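FOR IMMEDIATE RELEASE – 09/06/2022

Plutov opens its equipment planning service to small workshops

Borstead – I'm Aranka Katona, I run planning at Plutov, and I get to write this one myself because I've been bugging everyone about it since March. Starting today, any shop with fewer than 48 people on the payroll can use Pultalness, our planning service for first-time robot buyers. Until now we only did this for bigger plants, and I got tired of saying no to the little ones (they ask better questions, too!).

So what do you get? We sit down with your floor plan, your shift schedule and whatever number your bank is comfortable with, and we build the cell in simulation before you order a single bolt. Arm, gripper, table, trays, the lot. If the reach is wrong or the fingers don't suit your parts, you find that out while it's still a file on my computer – and you haven't signed anything.

Then comes the budget sheet, my favorite part. The arm is the line everybody has already looked up. The fingers, the trays, the guarding, the wiring, the days your people spend in training – those go on the sheet too, each with its own line and a date when the money has to be there. We spread it over 34 months as standard, and you can ask for shorter.

Our first small customer was Virág, a seed packing shop that came to us wanting two arms. We planned it both ways and they bought one, plus a better table. Aiman Krishnan, who handles purchasing there, told me, "I had a quote in one hand and no idea what was missing from it. Now I know what I'm paying for in the spring and what can wait."

The first planning session costs $300, and we take that off the bill if you go ahead with a full plan, which is $913 for a single cell. We don't sell arms and we don't take a cut from the people who do, so buy yours wherever you like.

Sessions run at our Borstead office or over video. Bring a few of your real parts if you're coming in person, and the tray you keep them in. To book, call the office and ask for me or the planning desk.

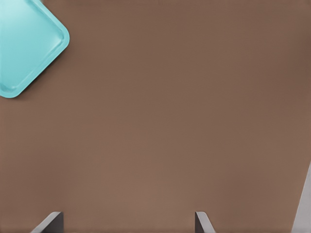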